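August, workshop notebook, after lunch

Third go at the shellac on the Anby test boards and I think I'm finally getting somewhere. The first batch went streaky on me because I kept fussing with it (I know, I know, put the rubber down and walk away). This time I cut it thinner, did two passes in the morning and left the lot alone for 48 hours. Much nicer colour, and none of that orange look the maple was getting before.

Bogdan Ghiță reckons I should have started on the walnut offcuts, where mistakes don't show. He's probably right, but it's the pale wood I'm worried about! Dark squares forgive everything. The maple grabs every bit of dust in the shed, and the Stumell abrasive seems to shed more grit than the old stuff did. I went through 15 sheets of it before switching back to the Keltitz 1,000 grit, so that's going on the next order whether it's dearer or not.
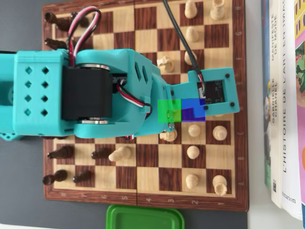
Maple and walnut folding board, rank numbers along the bottom.

Lettering is the other headache. Printing over bare timber bleeds along the grain, printing over a full finish scratches off with a fingernail. Going to try one sealing coat, then the numerals, then two more on top — if the ink lifts on the second coat I'll ring Cârstea and ask what they use on their trays.

Hinges: still undecided. The brass ones from the drawer are too proud and leave a gap you could post a letter through. Need to chisel the recess a hair deeper, and sharpen the chisel first, which I've been putting off since the weekend before last.

To do: strain the shellac, label the jars, find the lid for the 200 mL one.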